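Three Days on the Skikia Ridge

The walk along the Skikia ridge takes 3 days and begins in Canier, a small town where the last bus arrives before noon. In August the grass is high and the path is easy to lose, so most walkers go with a guide. Mine was Jabari Muli, who knows every spring on the way. The first stage is 8 kilometres, nearly all of it uphill, and we reached the hut at Honorato when the light was already yellow. 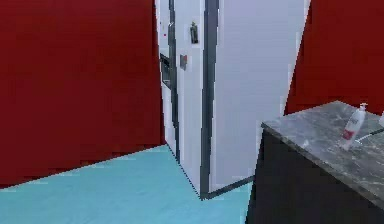

When is the best time to walk the ridge? Jabari prefers the weeks after the long rains, when the springs are full and the mornings are clear.

The second day is the hardest. The path goes down to the river, crosses it on stones and climbs again through forest to Timasex, a village of 30 houses. We slept badly there, for the wind was strong, but I would go back only for the soup.

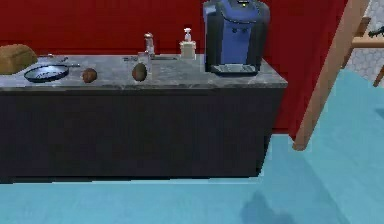 Brian Simiyu told me over dinner that I should have started from the other side, as the descent to Canier is too hard for the knees. My own knees agreed with him the next afternoon.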